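Über uns

Levus ist ein kleiner Betrieb in Emham, und wenn man uns fragt, was wir eigentlich machen, holen wir gern ein bisschen aus. Angefangen haben wir mit der Reparatur von Greifern für andere Werkstätten, heute bringen wir Haushaltsrobotern bei, Fläschchen, Gläser und Dosen anzufassen, ohne dass etwas zu Bruch geht. Unser Programm dafür heißt Plendano.

Zu unserer Geschichte gehört auch ein Freitag im Februar, über den wir lange nicht gern gesprochen haben. Bei einer Vorführung schloss ein Greifer mit voller Kraft um ein kleines Glas, weil der Kraftsensor nach einem Kabelbruch einfach Null meldete. Das Glas zersprang, verletzt wurde zum Glück niemand – der Schreck saß trotzdem tief. Beim Durchsehen der Protokolle fanden wir denselben Fehler in 33 von 300 Durchläufen.
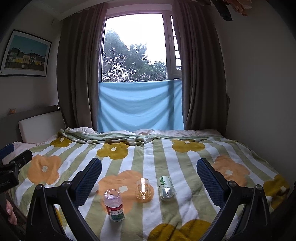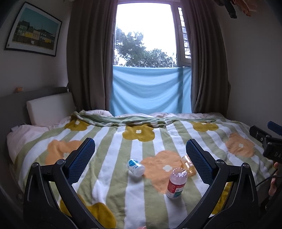 Fotos: Levus, Emham

Seither üben wir viel mehr von Hand, mit Greifern, die ein Mensch führt, und zwar gern dort, wo der Untergrund weich ist und kleine Behälter leicht kippen, zum Beispiel auf einem Bett. Meldet ein Sensor heute länger als 50 Millisekunden nichts Brauchbares, öffnen unsere motorisierten Greifer nicht und schließen nicht, sie bleiben stehen. Die Prüfung dazu haben wir mit der Firma Lenihan erarbeitet, die uns geduldig durch sehr viele Formulare begleitet hat. Wer den Fehlerbericht lesen möchte, bekommt ihn von uns gern zugeschickt, auch die unangenehmen Seiten.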